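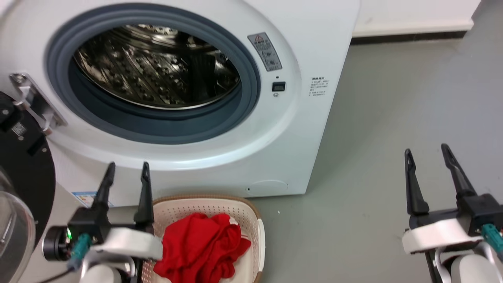

Laundry cell back in service

The laundry cell at Flandness was out for 11 days last month and is running again. Angelica Calimlim did most of the work and has asked us to put the main points in the newsletter, so that the people on the evening roster know what changed and what they are expected to look after.

The fault was in the left gripper. It had started closing late, and on thin items such as pillowcases it would sometimes close on nothing. We first blamed the cameras and lost two days recalibrating them. The log showed 297 missed grasps in May, nearly all of them on the left side, and once we sorted them by arm the cause was easier to find. The cable had been tied too short at the wrist. Each time the arm reached low for the basket, the cable pulled on its plug, and the gripper dropped off the bus for a moment and came back.

Angelica replaced the cable with a longer one from Juntunen and left a loose loop below the wrist. Please don't tidy this loop up. It looks untidy but the arm needs all of it when it reaches down to floor level. She did the same on the right arm, although that side had given no trouble.

While the arms were apart she also changed the fingers on both grippers. The old ones had worn smooth at the tips. The new set is from Pumomska and is slightly longer, so the closing position had to be taught again. If you load a saved program from before the repair, the grippers will stop short. Use the programs in the folder marked Taltell and leave the old ones alone until we have gone through them.

The washer has been put back in its usual spot, but please check it before each session. It creeps forward on a hard spin, and a small shift is enough for the fingers to touch the rubber seal. There are two tape marks on the floor at the front corners. If the machine is off the marks, push it back by hand with the arms powered down. Don't try to correct for it in the program.

The door must be opened all the way before you start. The program does not check this. With the door half open, the left elbow will reach it on the second move.

The basket goes on the floor in front of the door, long side to the machine. We tried it on a stand for a week and went back to the floor, where it slides a little when bumped and does no harm.

Regular care from now on:

Before each session – look at both wrist plugs, confirm the lights on the grippers are green, and run the open and close test three times with nothing in the fingers.

After each session – wipe the fingers with a dry cloth, pull any lint out of the joints and park the arms.

Every 3000 cycles – check the finger screws and re-run the closing position. The counter was set back to zero after the repair and stood at 275 when this was written.

Write anything odd in the cell log, even if it clears by itself. The late closing had been noticed by at least two people before it was reported, and we could have saved some time.

We still need a spare cable for the right arm. One is on order, and until it comes, a failure on that side will stop the cell. Angelica is in the workshop most mornings if you would like to be shown the new start-up check.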